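### 3.2 共用区画におけるごみ箱の配置と色の手がかり

オフィスの共用区画で、人はどこにごみ箱があると思って歩いているのか。本節では、この素朴でありながら実に奥の深い問いを取り上げる。調査先はFlurnolska社の執務階で、2月の予備観察を経て、利用者100名への聞き取りと11か所の設置点の記録を行った。聞き取りはAba TsikataとMitiku Mekonnenが分担した。

まず心を惹かれたのは、回答者の語りに色の話が繰り返し現れたことである。容器の大きさや容量に触れた人はごく少なく、多くの人が「黄色いふたのところ」という言い方で場所を示した。灰色のカーペットと白い壁が続く階では、ふたの色がそのまま地名のように使われている(図3)。設計者が意図した案内表示よりも、日々の会話で育ったこの呼び名のほうがよく通じるという事実は、筆者らにとって大きな喜びを伴う発見であった!

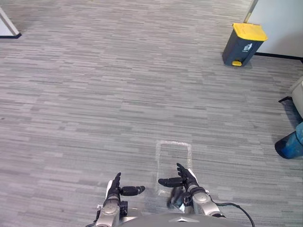 図3 間仕切り壁の手前に置かれたペダル付きごみ箱。ふたとペダルが同系の黄色でそろえられている。

呼び名の定着には、置き場所の性質も関わっていると考えられる。壁の端や間仕切りの角は、歩く人が進路を変える地点であり、視線が自然に床へ落ちやすい。Tsikataの聞き取りでも、角に近い設置点ほど位置を正確に思い出せる人が多く、壁の中央付近に置かれたものは「どこかにあったはず」と答えられる傾向があった。先行するStavine棟での調査では扉の脇が最も記憶されやすいとされたが、今回の階は扉が少なく、角がその役目を引き受けているように見える。

もう一つ興味深いのが足踏みペダルの扱いである。ペダル式を好む回答者は、両手がふさがっていても捨てられる点を挙げた。一方で4名は、ペダルに気づかず手でふたを持ち上げていたと述べている。ペダルとふたの色がそろっていれば、両者のつながりは見た目に伝わるはずだが、立った姿勢から足元の小さな部品に目を向ける機会は意外に少ない。ペダルの前に足形の印を添えるだけでも使い方は変わりうる。ぜひ試してみたい工夫である。

なお、床に一時的に置かれた私物や飲料容器は、設置点の記録では対象外とした。ただし、物が置かれたことでごみ箱への経路が変わる場合があり、その影響は次節で歩行経路の分析とあわせて検討する。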